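El cajón que enseñó a dudar a Endaner

«Lo difícil no es agarrar la botella, eso lo hacemos desde hace tiempo», me suelta Rosalinda Dela Peña nada más sentarnos. «Lo difícil es el cajón.» 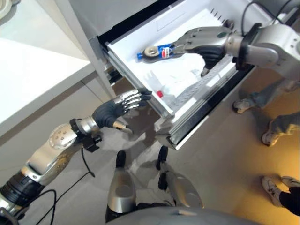 Y se pone a dibujarme uno en la servilleta, con flechas y todo. Los bordes, me explica, estorban a los nudillos, el fondo queda bajo y el papel arrugado se mueve en cuanto lo rozas. Yo había llegado al laboratorio de Skolby un viernes a las nueve esperando hablar de redes neuronales, y nos pasamos media mañana hablando de muebles (¡encantada, eh!).

El método se llama Endaner y lo firma con Þórarinn Bundgaard. La idea, contada a mi manera: antes de cerrar los dedos, el robot calcula varios agarres posibles y se queda con el que menos cambia si el objeto rueda un poco. Si ninguno le convence, aparta la mano y vuelve a mirar.

—¿Y eso no lo hace lentísimo?

«Un poco más lento, sí», admite ella. «Pero antes cerraba la mano con una seguridad pasmosa y se llevaba el papel.»

Grabaron 3326 intentos teleoperados y se quedaron con 799 para entrenar. Pregunté qué tenían de malo los demás y Bundgaard se rió desde la otra mesa. «Muchos eran buenos, pero todos iguales. Le enseñas cien veces la misma botella en el mismo sitio y aprende el sitio.»

En la prueba final, de 600 agarres dentro del cajón, el sistema anterior acertó 412 y Endaner 531. Dela Peña me pide que apunte también lo que falla: los objetos pequeños medio tapados, sobre todo, y las esquinas del fondo, donde el pulgar no encuentra hueco.

Ahora quieren que el robot use la otra mano para abrir el cajón él solo. «En agosto te cuento», dice, y se guarda la servilleta en el bolsillo.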